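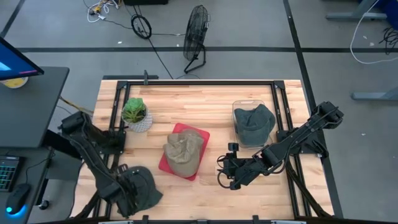 Stalness es una técnica de acolchado a mano originaria de Bernotness, en la que las puntadas forman líneas paralelas y no siguen el dibujo de las telas. Se trabaja con hilo de algodón encerado y guata fina.
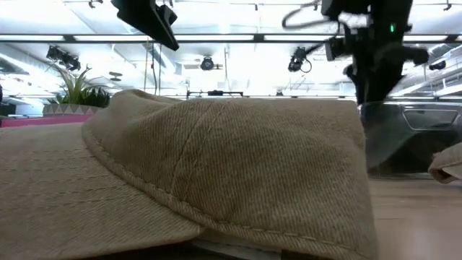 La colcha tradicional lleva 300 retales cortados al hilo —los más pequeños, para la cenefa— y un reverso de una sola pieza. El taller Prallmont conserva 38 patrones en papel.

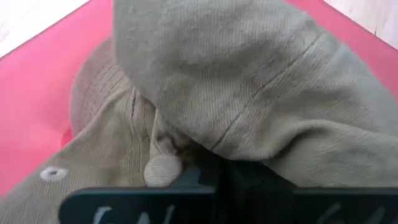 En la variante Li, de 580 retales, la cenefa se sustituye por un ribete al bies.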